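SKUSARANO – book to screen talk, my notes. Don't read these out word for word!!

Start – no slide. Lights down a bit if Macario can manage it from the back.

Hi, thanks for coming, I'm the one who cut 796 pages down to a movie. Pause. Some of you have read it. Some of you have written to me about the lighthouse. We'll get to the lighthouse.

Who I am – quick. Screenwriter, did the adaptation with Senthil Kaimal, who directed. Filippos Tsoukalas produced. Seven drafts, two of them terrible. Say thanks to the festival and the library for the room.

Slide: book cover

The novel. Nuala Kinsella wrote it as one book, publisher wanted a trilogy, she said no. Good for her, bad for me. Three narrators – Oda, the brother, and the old pilot who may or may not be dead. Ask for hands, who's read it? If most of the room, skip the plot bit. If hardly any:

– town of Zaltunside, on the coast, sea has been going out for a year and not coming back
– Oda is 14, mother runs the ferry, no more ferry
– people start walking out on the seabed and some come home different
– don't give the ending. Last time I gave the ending.

Slide: page one of the book / page one of the script

Read both. Book one first, slow. Kinsella takes four pages to get Oda out of bed. In the script she's already on the sand. Explain why – we tried it her way, draft 1, and Senthil said he'd fallen asleep with her. Opening on the sand meant losing the breakfast with the grandmother, which every reader loves and so do I. Moved half of it to the kitchen scene later on. The egg line survived.

Whose story is it. Three voices in a book is fine, you turn the page and there's a name at the top. On screen you need faces. We tried voiceover for all three and it sounded like a radio with somebody leaning on the dial. Kept Oda's only. Brother got bigger scenes with less talking. The pilot – lost about everything he thinks, kept everything he does. Brisa Ochoa read the brother's part at the first table read and asked where his anger went. Fair. Went back and gave him the boat fire.

CLIP 1 – boat fire. Check sound before, it was way too loud last time. Water while it plays.

After clip: that's not in the book. Nuala's email about it, she's fine with me reading it – "I wish I'd thought of it, I'm a bit annoyed." Wait for laugh. If no laugh move on.

Lighthouse. OK. In the book the lighthouse is a whole section, Oda lives there for a winter. We cut it. Not for money, everyone thinks money. Cut it becuase the tension drops dead in the middle and we only get one middle. The lamp is still there in the final shot if you look. Don't get defensive here. Got defensive in February.

Things I'd do differently:
– the doctor. Should of been one scene longer
– too much explaining at the town meeting, test audience wanted it, I caved
– the dog. Readers know what happens to the dog. I changed it, I'd change it back

Slide: YA problem

Studio notes kept saying "age her up". 17, 18, give her a boyfriend. Nuala had it in her contract that Oda stays the same age, smartest clause I've seen. Whole book depends on her being too young to be listened to. Tell the Filippos phone call story if time – short version. Long version has swearing.

Slide
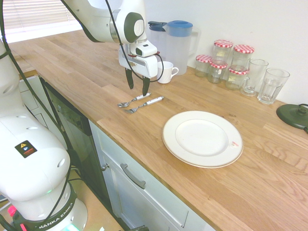

Robot arm with gripper, wooden countertop

Endings. Careful, spoilers. Just say – book closes on a question, film closes on a look, and we shot it 2 ways. Becerra (the editor) cut both and we ran them back to back. Room split down the middle. Senthil picked at 4 in the morning and hasn't told me why. The other version exists, no you can't see it, yes I've asked.

CLIP 2 – walk on the seabed. Only if we're before quarter past. Otherwise skip straight to questions.

For anyone here who wants to adapt something:
– read it once for fun, then put it away and write down what you remember. That's your first outline
– call the author early, before you have opinions
– cut your favorite chapter in one draft just to see
– don't read the fan forums during. Afterwards sure

Questions. Likely ones –
Sequel? No book, no sequel. Nuala is writing something else
Who'd you want for the pilot originally? Do not answer
Is Skivo real? (the card game they play on the ferry) No but there's rules at the back of the paperback, and the cast got mean about it
Did you film on a real seabed? Mudflats, tide gave us three hours a day, ask Filippos about the truck

Plug the paperback on the table by the door, Nuala signed a pile. Thank Macario for sound. Take the clicker OUT of my pocket before leaving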